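How Does a Coat Keep You Warm?

Put your hand inside a coat that has been hanging in a closet all night. It does not feel warm. A coat has no heater in it and makes no heat of its own. Yet when you wear it outside in November, you stop shivering after a few minutes. So where does the warmth come from?

It comes from you.

You are the heater

Your body makes heat all day and all night. It gets the energy for this from the food you eat. Your muscles make heat when they move, and your heart, liver and brain make heat even when you are sitting still or sleeping.

Heat always travels from a warmer place to a cooler place. On a cold day your skin is much warmer than the air outside, so heat leaves your body and moves into the air. The bigger the difference, the faster the heat goes. A coat slows this down. It does not stop it completely, but it slows it enough that your body can make new heat as fast as the old heat leaves.

Anything that slows heat down is called insulation. You say it like this: in-suh-LAY-shun. Houses have it in their walls. Lunch bags have it in their sides. Birds and bears grow their own.

The secret is air

The best part of a warm coat is something you cannot see. It is air.

Air is a poor carrier of heat, as long as it stays still. Moving air is different. When wind blows past you, it pushes away the thin layer of warm air next to your skin and brings cold air in its place. This is why a windy day feels colder than a calm one, even when the thermometer shows the same number.

So a coat needs to hold a lot of air and keep it from moving around. Coat makers do this with fluffy filling. The filling is a tangle of tiny fibers or feathers, and between them are thousands of small spaces. Air gets into the spaces and has trouble getting out again. 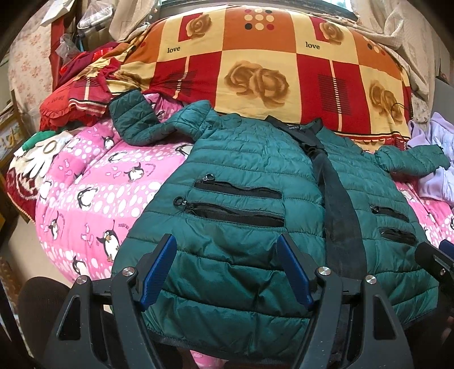

Two kinds of filling are used more than any others. The first is down. Down is the soft layer that ducks and geese have underneath their outer feathers. A piece of down does not have a stiff quill like a wing feather. It looks more like a dandelion puff, with soft threads going out in every direction. The second kind is polyester, a plastic that has been made into very thin, springy threads.

Down is light and squashes very small, so hikers like it. But when down gets soaked, the threads clump together and the air spaces close up. Polyester filling is usually a little heavier, and it keeps more of its fluff in the rain. It also dries faster.

Why puffy coats have lines

Think about a pillowcase half full of feathers. If you hold it up by one end, the feathers slide to the bottom and the top goes flat. A coat with loose filling would do the same. You would have cold shoulders and a very fat hem.

To fix this, the coat is sewn into sections. The rows of stitching hold the inside and outside fabric together, and each section keeps its own share of filling. The sections are called baffles. On many coats they run from side to side, like the rungs of a ladder.

There is one problem with stitching. Where the thread goes through, the coat is pinched thin, and there is very little air there. Some coats made for very cold places have small walls of fabric inside, so the layers never need to be sewn flat against each other.
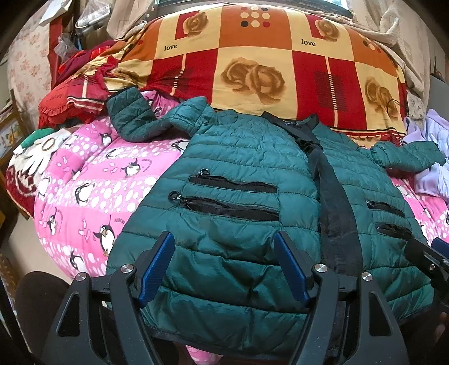
The smaller parts help too

Warm air leaks out of gaps, so a good coat has few of them. Here are some parts to look for on yours.

Cuffs: The ends of the sleeves. If they fit closely, cold air cannot blow up your arms.

Collar: The part around your neck. A tall one keeps warm air from escaping at the top.

Placket: A strip of cloth at the front opening. Some plackets lie behind the zipper and block the wind that would come between the teeth.

Pockets: Places for your hands. Zippers on them keep out snow, and keep in your mittens.

A test you can do at home

Hagos Ambaye teaches science to children at Kelent School, and he does this experiment with his class every winter. You will need an adult to pour the water.

1. Find two jars of the same size, with lids.

2. Ask the adult to fill both with warm tap water and close the lids.

3. Wrap one jar in a puffy coat or a thick wool hat. Leave the other one bare.

4. Wait 23 minutes.

5. Open both jars and measure the water with a thermometer.
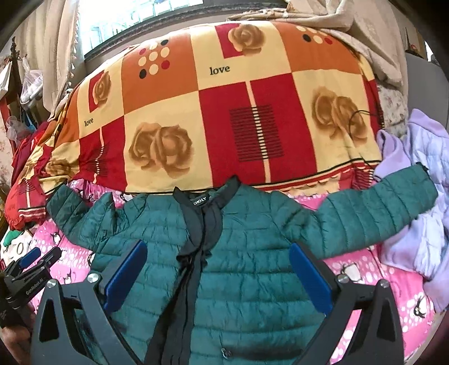
Write down both numbers. The wrapped jar should be the warmer one. Last winter the class found a difference of 4 degrees. Yours may be bigger or smaller, depending on how cold your room is and how thick the coat is.

Now try it again with cold water and ice cubes in both jars. Before you start, guess which ice will melt first. Many children say the ice in the coat, because coats are warm. Check and see. Remember that insulation slows heat down in both directions - going out and coming in.

Taking care of the fluff

A coat that has been squashed in a bag for months has lost some of its air. Shake it and hang it up for a day, and much of the fluff will come back. Dirt and skin oil make the filling stick together, so coats do need washing sometimes. Read the tag with an adult first. Down coats are often dried on low heat with a few clean tennis balls, which bounce around and break up the clumps.

Words to know

Baffle: a sewn section that holds filling in place.

Down: the soft under-feathers of ducks and geese.

Insulation: material that slows the movement of heat.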